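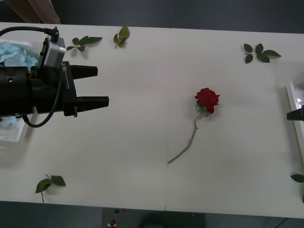

Þórey Hafþórsson wrote to us that she had bought three folding tables before this one, and every time the floor at the summer market was the problem and the table was all right. We have thought about her letter a lot. The Pliten trestle set is our answer to it.

Pliten 2 trestle set
Made by Pronine, sold by Nisimgate
Article number 595
Price and delivery time on request

What it is
The Pliten 2 is a pair of trestles for people who sell, sort or arrange things standing up. You put your own top on it. Many of our customers use an old door, others use two boards side by side, and both are fine if the top is flat underneath. We do not sell tops, but the shop can tell you which thickness is suitable.

Each trestle has four legs, and each leg has its own foot with a screw. You turn the foot by hand until the trestle stands still. On grass or gravel you can add the wide feet, which are in the same bag as the screws. Please do not use the wide feet on a polished floor, they can slide.

Height
There are 11 positions. The lowest is good for children's workshops and for sitting, the highest is for tall persons who arrange flowers or pack parcels for the whole day. Both trestles must be set in the same position before the top is laid. This sounds clear, but we receive letters about it every August, when the market season is busy.

What you receive
Two trestles, folded
Eight feet with screws
Eight wide feet
One bag for carrying
A paper with instructions

Care
Wipe the legs with a damp cloth and let them dry before you fold them. If a screw becomes stiff, one drop of oil is enough. The bag can be washed by hand. Do not store the set under a leaking roof, the guarantee does not cover rust that comes from this.

Who uses it
The set is mostly bought by flower sellers, and we have learned from them. They asked for a lower bar where a bucket can hang, and Pronine has added it. They also asked for legs which do not stand out beyond the top, so that customers do not trip when they come near.
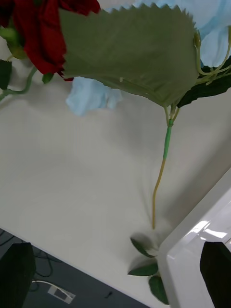

With the old Noonan trestles I had always a piece of folded card under one leg, and with these I have put the card away, writes a reader who signs as Þ. She would like the bag to have a longer strap. We have passed this on to Pronine and we wait for their reply.

Can I use it with Noonan parts?
The Noonan bars fit, the Noonan feet do not. The thread is different. If you have only lost one foot, ask us for a single one and do not buy the whole bag.

Can I stand on it?
No. It is for goods and for work with the hands.

Guarantee
Three years on the legs and the hinges. Keep the receipt. Screws and feet are counted as wearing parts, but we have almost always a box of them in the shop at Nisimgate.

Page changed on Wednesday, May 27, 2026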